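Chapter 6
Recording Demonstrations

A policy can learn only from what its sensors record. This chapter follows the Flendley set, 487 episodes collected on the two-arm Laltari rig.

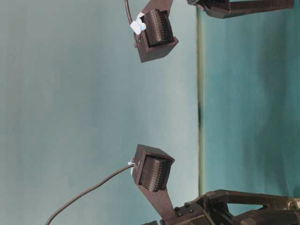 Figure 6.1 Gripper fingers with dotted tactile pads, open.

6.1 Starting pose

An episode begins when the operator starts the log, and the first 25 samples are kept as a baseline. Arms brought together with empty grippers, their fingers crossing over the cloth, give a baseline free of load. Drift is measured against it.

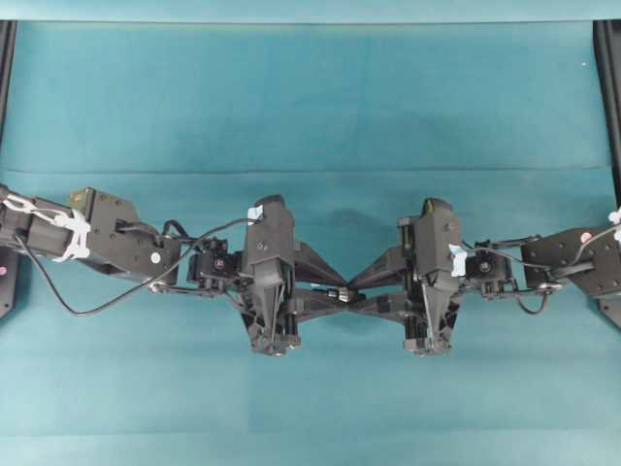

Camera streams and pad readings run at different rates - the Wunderlich method aligns both to one clock before any trimming.

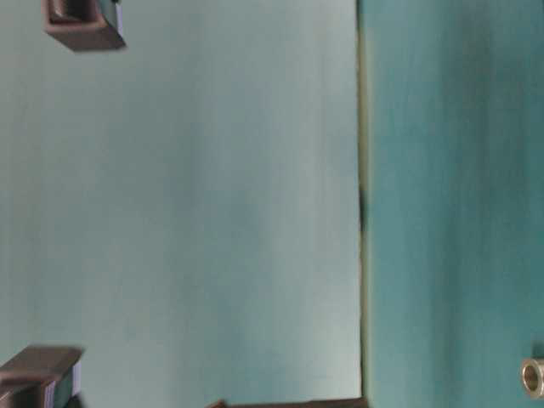
Blurred images are retained. Removing them would bias the set towards slow motion.

6.2 Labelling the grasp

Each grasp is labelled by part and by the end held, for instance a threaded part gripped at its hexagonal base.

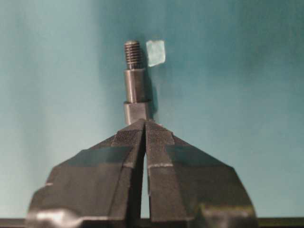
6.3 Rejecting episodes

Two faults justify rejection: a lost stream and a broken clock.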